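Okay, a few of you asked how I ended up quitting my phone before breakfast, and it got long, so it's a thread. Grab a coffee. 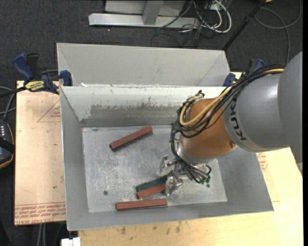 1/ The old routine
My alarm went off at 6, and I'd be scrolling by 6:01. Weather first, then messages, then the news, then some stranger's kitchen remodel in a state I've never been to. By the time I stood up I was already annoyed at people I'd never met. And late! Always late for the Kadine bus, which leaves when it feels like it.

2/ How it started
In March I left my charger at my sister's place in Suvarna. The phone was dead by bedtime and I had to dig out the old clock radio from the hall closet. It has a buzzer like a dump truck backing up. I woke up furious, had nothing to look at, and ended up making actual eggs. With toast!

3/ The next morning
I figured I'd try it again on purpose, phone plugged in down in the kitchen, behind the bread box. I lay there for a while feeling like I'd forgotten to do something. Then I heard the neighbor's gate, and some birds, and the guy across the way coughing on his porch. Kind of nice. Kind of boring too, I won't lie.

4/ Week one was bad
I kept reaching for the nightstand. I knocked over a glass of water doing it, twice, same spot on the rug. I also missed a text from work saying the Erkport meeting had been moved to the afternoon, so I sat in that lobby with a vending machine granola bar for 4 hours. My boss thought it was hilarious.

5/ So I made one rule change
Calls from family ring through and everything else stays quiet until I've eaten. That's it. I'm not doing a cold shower or writing in a gratitude journal (I tried one years ago and it was mostly complaints about parking).

6/ What I do instead
Mostly I stare out the window. Some mornings I read. I found a box of paperbacks at the Cevgate library sale, the fat kind with the gold letters on the cover, and I'm on page 63 of one about a lighthouse family who all hate each other. Nine pages with breakfast is a good day. I'm slow and I'm fine with it.

7/ Breakfast got better, by the way
When your hands are free you start doing things like slicing a tomato. I make oatmeal on the stove now with a pinch of salt and the end of whatever jam is open. Peach is the best one. My kid says it smells like a hotel in our house, which I'm taking as a compliment.

8/ Stuff I got wrong
I told everybody about it. Don't do that – I was unbearable for most of April, and my friends let me know. I also bought a fancy sunrise lamp that's supposed to wake you up gently. It lit up the dog and the dog woke me up, so the buzzer is back.

9/ Do I feel different?
A little. I still waste plenty of time on here at night (hi). I'm not 100 percent cured of anything. But I catch the early bus most days now, and I've stopped arguing in my head with strangers while I brush my teeth. My coffee is hot when I drink it, too. I used to let every cup go cold next to the phone and then microwave it, and then forget it in the microwave.

If you want to try it, start on a morning when you don't have to be anywhere. Put the phone in a room with a cold floor. And please, somebody tell me what you read at breakfast, because I have a bad feeling about the uncle in this lighthouse book and I'm going to need something more cheerful after it.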